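So I've been off sugar in my coffee since June, and I have opinions.

First, some background. I was a two-spoons person. Big spoons, too, the kind you're supposed to eat soup with. Three cups a day, every day, from college on, and I never once thought of it as dessert even though it clearly was. Then Haiyan Wan, who I've known since we both worked the register at Skellura, came to stay for a weekend, watched me fix my morning cup and said "are you making frosting?" I laughed. Then I went and read the side of the sugar bag, and I stopped laughing.
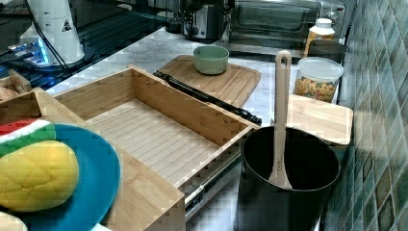 My first idea was to quit cold. That lasted until 10 in the morning. Black coffee tasted like a wet sidewalk and I was mean to everybody, including a very nice man at the Deng bakery who only wanted to know if I needed a receipt. (Sorry, sir!)

Second try, I went down by half a spoon every week, and this was so much easier that I'm a little mad I didn't start there. The first cut I didn't even notice. The second one I noticed for two days. By the time I got down to the last half spoon I was mostly hanging on to it out of loyalty. 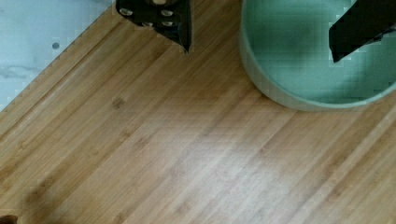

2 min read

The part I wasn't ready for was finding out that my coffee was bad. Like, really bad! I'd been buying the same giant can for years and the sugar was covering for it. So now I buy smaller bags from Trevuta, a medium roast, and I keep it in a jar with a lid that closes properly. It costs more - 5 dollars more a bag than I'd like - but I'm down to two cups a day, so it comes out close to even. I haven't done the math and I don't plan to.

Cinnamon helped for a while. Oat milk too, though check the label on that one, some of them are pretty sweet already. Vanilla extract did not help. It smells like cake and tastes like nothing, and it made me want cake.

My mother-in-law in Wullutby still puts sugar in mine when we visit, without asking, and I drink it and say thank you. It's very strange now, kind of like melted ice cream. I finished the whole cup last time, though.

Next up is the afternoon soda, and I'm not looking forward to it. If you've gotten off that one, tell me how you did it, and please don't say sparkling water.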